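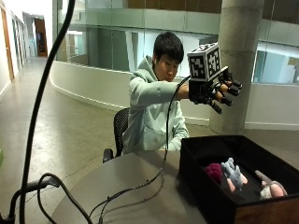
Is automation going to make work at a place like ours better or worse for the people who do it? A bit of both, and which one you get depends mostly on who gets to talk before the machine is switched on.

I work in returns. People buy things, change their minds, and send them back, and for years my job at Flallach was to pull stuff out of boxes, decide what it was and what shape it was in, and put it where it needed to go. Soft goods were my thing: stuffed animals, cushions, hats, anything that squashes. I was good at it! You get a feel in your fingers for a seam that's about to go, and you stop thinking about it.

So when the company told us it was working with an outfit called Ivska on robots that would learn to pick and sort from people, I had the reaction you'd expect. I went home and complained for an entire evening. I was being asked to train my own replacement, and I was supposed to be polite about it. 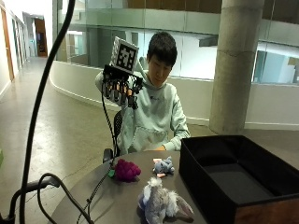

What changed my mind, partly, was doing it. Showing a machine how to pick up a plush toy is a strange, slow business. You wear the gear, you reach, you grasp, you put the thing in the box, you do it again. A good session is 20 minutes and then I want a break, because you're suddenly paying attention to movements you've made without a thought since you were a toddler. My shoulder noticed too. The cable is always where you don't want it.

But people were asking me questions. Why did I go for the middle of the body and leave the ears alone? Why did I turn it over first? In all my years on the floor, not one manager had asked me how I pick something up. They asked how many.

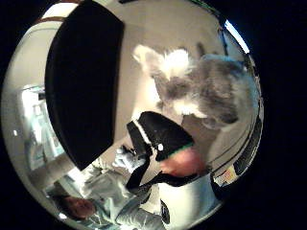
GIRARD, January 15, 2021

I started writing this at home and I'm finishing it at the Girard site, where the demo work happens, so forgive the change in mood. I had a conversation over lunch that's still bugging me.

It was about money, of course. We did 1000 picks as a group last week, and each one goes into a pile of recordings that somebody will use long after we've left the room. We get our regular hourly rate for it. That's fair for an hour of lifting toys out of a box. Is it fair for an hour of teaching? I don't think so, and I said so, and a couple of people looked at their sandwiches.

A teacher gets paid differently from a picker because what she leaves behind keeps on working. Same with whoever writes the manual. If my way of turning over a floppy rabbit ends up in a machine at every warehouse Flallach owns, I've written a piece of the manual – with my hands, sure, but I've written it.
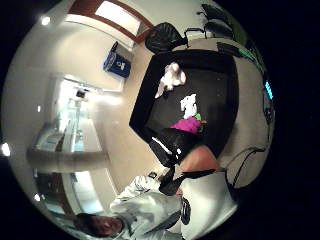 There's a warehouse across the river, run by Clumia, that went about this the other way. They brought in sorting machines last June with no warning, and the 104 people on the soft goods line found out from a sheet of paper by the time clock. Some were moved to packing and some took the payout. The ones I know who stayed say the machines are fine with anything boxy and hopeless with anything that flops, so now there are people standing next to them all day fixing what they drop. It's duller than the old job and it pays the same.

I don't want that. I also don't want to pretend I loved every minute of the old way, when on a bad shift I'd handle 460 items and come home unable to open a jar. If a machine takes the worst of that, good, take it! My knees and I will wave it in.

What I'd like is pretty modest. Put the training work on the schedule as its own job with its own rate. Let people turn it down without it showing up in their review. Tell us which jobs are going and when, in a room, with chairs, before anything gets ordered. And keep asking the questions they asked me in those first sessions, even once the machine has gotten decent at grapes and rabbits, because the next thing through the door will be a beanbag chair with a broken zipper and somebody's going to have to show it what to do.

I've put all of this in a letter to the site office. It's a page and a half, and I'm handing it in tomorrow before my shift.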